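Diplomatic Practice, Unit 6: Agrément, Precedence and the Arrival of a New Ambassador
Course handout, revised April 2018
Prepared by Zodwa Naidoo

Read this before the seminar. The reading list is at the bottom of the course page, where it has been all term.

1. Where we left off

Unit 5 ended with a vacancy. The old ambassador has gone home with a medal and more furniture than he came with, and the sending state would like to put someone in his place. It can't simply buy that person a plane ticket. Under Article 4 of the Vienna Convention on Diplomatic Relations, the sending state must make certain that the receiving state has given its agrément to the person it proposes to accredit. The receiving state does not have to give reasons for a refusal.

Read that last sentence twice. Every year a few essays contain a paragraph on the "grounds for refusal permitted by the Convention." There are none listed. A government can refuse a candidate over his war record, his business dealings or his novels, and it can keep quiet about which.

2. How the request is made

Quietly. The name usually goes to the foreign ministry of the receiving state with a short biography, either through the chargé d'affaires on the spot or through the receiving state's own embassy in the sending capital. Nothing is announced. A well-run ministry doesn't leak the name, and a badly run one leaks it before the note is typed.

A refusal is rarely written down. The normal form is silence. If several weeks pass and the only answer is that the matter is "receiving attention," the sending state is expected to take the hint, withdraw the name and propose somebody else. Both sides can then say truthfully that no candidate was ever rejected.

Announcing a name before agrément has been received is considered rude, and it corners the other side. Some governments do it deliberately. You should be able to say why this can work once and seldom twice.

3. Head of mission, but since when?

Article 13 offers two choices. The head of mission is considered to have taken up his functions either

(a) when he has presented his credentials, or
(b) when he has notified his arrival and a true copy of his credentials has been presented to the foreign ministry,

according to the practice prevailing in the receiving state, which must be applied in a uniform manner. The uniform part matters. A state can't use (a) for people it finds tiresome and (b) for its friends.

Between landing and taking up functions, the new arrival is in an odd position. He has privileges and immunities from the moment he enters the country to take up his post (Article 39), so he can't be arrested. Depending on local custom, he may also be unable to give a speech, call on ministers or attend the national day of anybody at all. Old hands describe this as the best stretch of the posting.

4. Precedence

Under Article 16, heads of mission take precedence in their class by the date and time of taking up their functions. The size of the sending state has nothing to do with it, and neither does the size of the car. The longest-serving ambassador normally becomes dean of the corps, although a number of countries give that place to the papal nuncio, and Article 16 leaves their practice alone.

Note the word "time." Where several ambassadors present letters on the same morning, the order in which they go through the door settles their precedence for as long as they are both in town. Protocol departments generally go by order of arrival in the country. This explains why grown adults have been known to care about connecting flights.

5. Case for discussion: Giruvau and Cadau

For the seminar we will work with two states, Giruvau (receiving) and Cadau (sending). Giruvau follows practice (a).

Cadau proposes Levente Orbán. Giruvau grants agrément in December. Mr. Orbán lands in the capital, notifies his arrival and hands a copy of his letters to the chief of protocol, Kornél Rácz. While he waits for a ceremony date, three things happen.

First, the head of state of Giruvau falls ill and ceremonies are put off. Second, Asger Bjarnason, the new ambassador of Hutapea, lands 19 days after Mr. Orbán, and Mr. Rácz's office lets it be known that Mr. Bjarnason may be received first "for reasons of scheduling." Third, Mr. Orbán gives a speech to a chamber of commerce dinner for 400 guests and is introduced, without correcting anyone, as the Ambassador of Cadau.

Come ready to argue the following.

Has Mr. Orbán taken up his functions? Would your answer change if Giruvau had always followed practice (b)?

What can Cadau properly say about Mr. Bjarnason going first, to whom should it say it, and in what form? "A strongly worded tweet" was offered last year and received the mark it deserved.

Was the speech a breach of anything, or only bad manners? Give the article if you think there is one.

May Giruvau withdraw its agrément after Mr. Orbán has arrived? Compare Article 9, and be careful about the phrase "before arriving in the territory."

Barnabás Bognár will take the part of Giruvau's foreign ministry, as he did in Unit 4, and I have asked him to be less forthcoming.

6. Written work

One memorandum, addressed to the foreign minister of Cadau, on the second question. The limit is 3000 words including notes. Ministers do not read appendices, so do not attach one. The memorandum counts for 80 percent of the unit mark and seminar participation for the rest, and participation means speaking.

Please spell agrément with its accent. It is a small thing, and I have a small amount of patience for it.
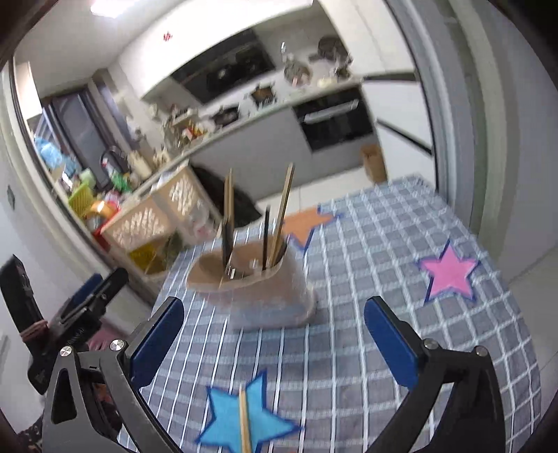

Felt stars on a checked tablecloth, with sticks in a beige holder.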